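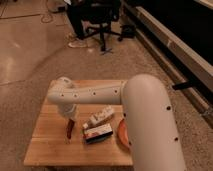
Square wooden table and white robotic arm, speckled beige carpet.

FOR IMMEDIATE RELEASE
Oct 13, 2024

Brudell opens bookings for autumn hedge and shrub service

Brudell, the garden upkeep firm, is now taking bookings for its autumn hedge and shrub round. Slots open today. Covers hedge reduction, shrub pruning, mulching and removal of all clippings.

New this year – a planting option for gaps. Customers who lost hedging plants over the dry spell in July can have bare-root replacements put in on the same visit, once the stock is lifted. Hawthorn, beech, hornbeam and privet to start with. Yew by request, and it costs more.

"We had calls all summer about brown patches in hedges," said Zoi Triantafyllou, head of garden services at Brudell. "Some of it was drought, some was people cutting too hard in the heat. Most of it will come back if you leave it be. The bits that won't, we dig out and replant."

The firm looked after 1842 gardens last season and expects up to 3382 this time, with four new crews joining the rounds. Each crew carries battery trimmers, loppers, ground sheets and a chipper. Chippings can stay in the garden as mulch or go away with the van, customer's choice.
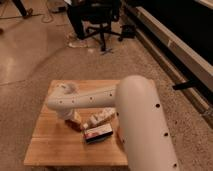 White robot arm above a small light-brown block on the tabletop.

Bookings are for a half day or a full day. Hedges over head height need a look first, so please send the rough length and height when you book. Crews check for nests before any cutting and will put the job back if one is in use.

Vivek Mittal, who runs the planting side, is asking customers not to feed hedges now. "Leave the feed till spring. Water new plants in well, keep the grass off the roots, mulch to a hand's depth but not up agianst the stems. That's really all they want."

A printed care sheet is left after every planting visit. It covers watering, staking and first-year trimming, and there is a page on box hedges, wich are not part of the replanting offer this year.

Existing customers keep their usual crew where possible. Gift visits also available – ask for a voucher when booking.

Press contact: Oleksandra Yurchenko, Brudell press desk. Interviews and garden visits by arrangement.

ENDS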